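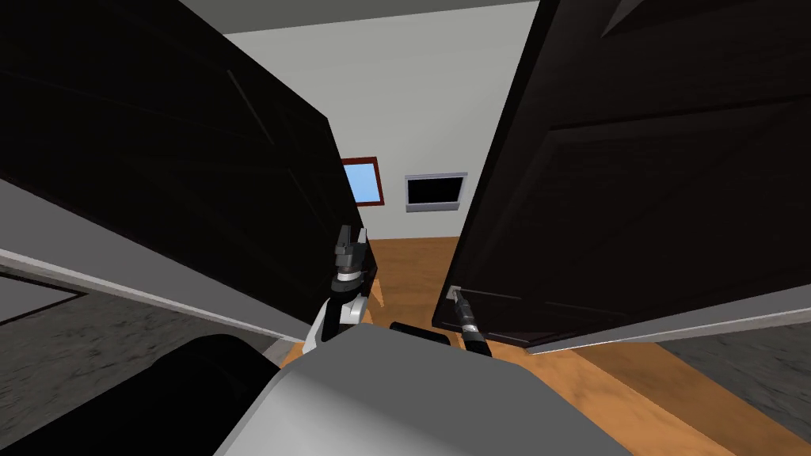 Most of the questions members sent in after the January meeting were about metering, so that is where this month's gear column starts. A camera's meter tries to average out whatever it is pointed at, and that works well enough on a cloudy street. It works badly when most of the view is very dark. Take a pair of dark brown doors standing open, with a narrow gap between them and a room beyond. On full-area metering, many cameras will brighten the doors until they look gray and muddy, and the room in the gap may wash out. Switch to spot metering, put the spot on the part you care about, and lock the exposure before you recompose.

Mayu Kobori has been trying this with the club's two loan bodies. She found that minus one stop of compensation gets her close on most dark subjects, and that the older body needs a bit more. Both have a lock button on the back, under the right thumb. If yours does not, half-pressing the shutter will often hold the reading, but check the manual – on some models it only holds focus.

Brayan Puma asked whether it is easier to shoot raw and fix it later. Raw gives you room to lift the shadows, but blown highlights are gone for good. Expose for the bright part and bring the rest up at home. Expect some noise in the dark areas if you push them more than 2 stops.

The loan cupboard at the Fleltley room has changed a little. The 35 mm lens is back from repair, and Ekow Asamoah has donated a small tripod that folds short enough for a backpack. Loans still run for 10 days, and up to six items can be out under one name. Please return batteries charged. To book something, leave a note for Fumiko Shibata with your member number and the date you want to pick it up.

Next month Junpei Ikeda will compare three card readers, including the slow one in the Polville room.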